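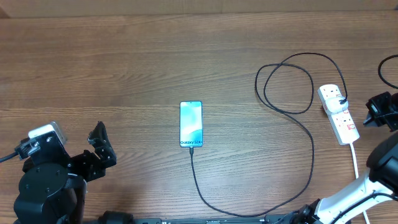

By the Satonside Fiction Desk | Posted 19/09/2020 | Short fiction

Grade Two

The export house of Nakia shipped onions. It had shipped garlic until March, when the garlic contract lapsed, and it kept the garlic scales because they were certified and the onion scales were not.

The clerk's job was to reconcile three numbers for each container: the weight at the packing shed, the weight at the Satonside gate, and the weight on the bill of lading. Onions lose water. The permitted loss between shed and gate was 2 percent. Anything over that went on a yellow form, and the yellow form went to the inspector, who held the container until it had been opened and sampled.

On the morning in question there were 8 containers on the list. Seven reconciled. The eighth had gained weight.

The clerk checked the entry against the shed slip. The shed slip was correct. The clerk then checked the gate ticket, which was also correct, in the sense that it agreed with the gate's own log. The difference was 400 kilograms. There was no form for a gain.

The procedure manual had been written by Yazzie, the freight agent, and it covered losses in eleven pages. It covered mold, sprouting, frost, short bags and torn bags. Under "Other" it said to consult the buyer.

The buyer was Husix. The clerk called Husix and was told that the buyer paid on the lower of the two weights, that this was in the contract, and that the matter was closed from their side. The clerk asked whether they wanted to know what the additional weight was. The line was quiet for a while. Then the voice at Husix said the additional weight was presumably onions.

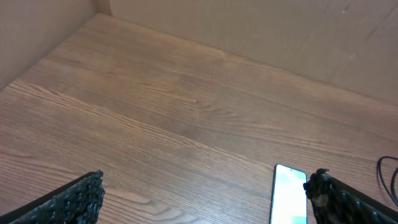 The clerk wrote down "presumably onions" with the time of the call. Then the clerk walked to the yard.

The container stood in the third row with its seal intact. The seal number matched. The inspector came over with the cutters and asked for the yellow form. The clerk explained that there was no loss. The inspector said that without a form the seal could not be cut, and that without cutting the seal the clerk could not establish whether a form was needed. They both looked at the container. The ship was due to close for cargo at four.

"How many bags on the slip?" the inspector asked.

The clerk read it out. The inspector did the division on the back of a glove. If every bag had been filled a little over, the inspector said, it would come to that. A new hand on the bagging line would do it. So would an old hand who had stopped caring about the price of onions.

"Or it rained on them," the clerk said.

"Then you have a moisture problem, and that's page 79."

Page 79 was a table of humidity readings. It required a sample, and a sample required the seal to be cut.

At half past three the clerk took a yellow form and wrote the loss as a negative number. The inspector read it twice and signed it. The seal was cut, the doors were opened, and they drew bags from the front, the middle and the back and carried them to the garlic scales.

Every bag was the right weight. The onions were dry. They were clean, medium-sized and of the second grade, as described.

They counted what they could reach. The count was correct to the row behind the doors, and past that the stack was too tight to enter. The inspector fitted a new seal and wrote its number on the form. The clerk copied it to the bill of lading, entered the lower weight, and released the container with ten minutes left.

In the office the clerk opened the manual to "Other" and penciled a line under it, leaving room for whatever Husix might report when they unloaded.

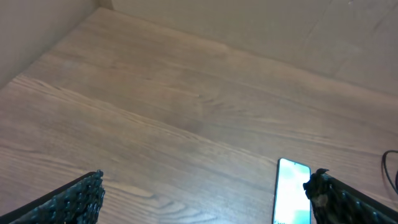
Wood grain, with pale walls behind.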